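# Handheld grippers: Bestau vs. Skiser for tracking and finger feel

**hkravets**

We have the Bestau grippers and the Skiser grippers on loan until the end of October and I need to recommend one. Both are handheld, both get used with a headset and a backpack, and both log finger opening at a rate that is fine for us. I care about tracking loss, finger wear and how tired people get.

So far we have 2,303 clips logged between the two. 532 of them have at least one tracking dropout. I have not split those by gripper yet because the first batch was labeled badly and Pranab is still fixing it.

Has anybody here run either one for more than a few weeks? Mostly I want to know about two things:

- dropouts when two or more operators work in the same room
- fingertip pads, and how long they last before the grip changes

**binh_v**

I ran Skiser for a summer. The pads were fine. The trigger spring got soft on one unit and they replaced it. The dropouts we had were nearly all in one corner with a blank wall, so I would check your room before blaming either gripper. How big is the space and what does the light do in the afternoon?

**hkravets**

Open floor, shiny white. One side has a large window, and there are fluorescent fixtures overhead. Plenty going on in the background, so blank walls shouldn't be the problem. Two operators are up with headsets and backpacks in this one, looking out over the body of a gripper. 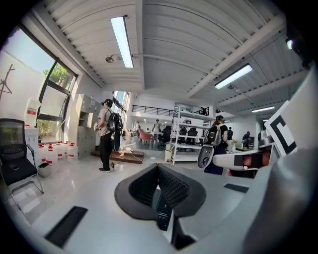

## Tracking and room light

**binh_v**

That floor is what I would look at first. You have the ceiling lights reflected in it. Our numbers got better when we put down matte mats, though I changed the firmware the same week, so take that for what it's worth.

**pranab_f**

I'm not convinced it's the floor. I have gone through part of the dropout list by hand. A lot of them start when the operator turns quickly, and that happens at any time of day. If it were reflections I would expect them to bunch up in one area.

**binh_v**

Do you have position for the start of each dropout? You can't say they don't bunch up without plotting it.

**pranab_f**

Fair. I have it for the second batch only. I'll plot it Friday.

**kha.khuong**

Different question. Why is everybody comparing these standing up? Our work is at a table, and what matters there is whether the jaws can get hold of something thin without the marker cube hitting the table or the other hand. On the Bosero unit we tried last year the cube sat too far forward and we kept knocking it.

**hkravets**

We do table work too. Each of those grippers has a cube on it, and I haven't had complaints about clearance. The task we use most is picture frames on the small round table. One hand takes a corner and the other comes in from the side.

**hue_k**

I have done a lot of the frame trials, so I'll answer Kha. Corners are fine. Pulling along a long edge is worse, because your wrist has to drop and the cube gets close to the tabletop. My bigger complaint is the cables. Seated, the one from the right hand wants to go under my elbow. I'd take a heavier gripper with a better cable exit. The left corner hold looks like this, with the right hand not on it yet:
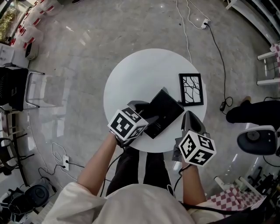 ## Cables, pads and what to buy

**kha.khuong**

OK, that's more room than I had. Which way does the cube turn when you roll your wrist inward?

**hue_k**

Toward the other hand. If both hands roll in together they can touch. I don't do it now, but a new operator will.

**kha.khuong**

Then I'd count that against it. You can't train it out of everyone.

**pranab_f**

We timed new operators on the frame task. After 20 trials they had mostly stopped bumping. Small group, so I wouldn't put it in a report.

**binh_v**

On cables, Đinh sells a right-angle lead that helped us. Check the connector before you order, they have 3 versions and the listing photos all look the same.

**hkravets**

Thanks, I'll order one and try it on the right hand only. Pranab, please post the plot here when it's done. I'm leaning Skiser for the pads but I want to see the dropouts split by gripper before I write anything up.

**pranab_f**

Will do. Batch one labels should be finished by then too.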